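Stud groom wanted, Hanrahan Sport Horses

We stand 7 stallions and foal down up to 36 mares a season. Every advert in this trade promises a "friendly team" and "great prospects". We'd sooner tell you that it's cold, the hours are long and the stallion Erkach bites.

You'll need real covering-yard experience. A certificate alone won't convince us, and neither will a love of horses. Accommodation is a plain room above the office, with broadband that works most evenings.

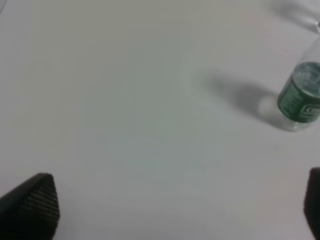
How to apply

Write to Gráinne Nic Giolla with two references we can ring. We do ring them. Start is in July, with a paid trial first. If you claim to have handled Prelaven's youngstock, expect to be asked which ones.

No agencies, please.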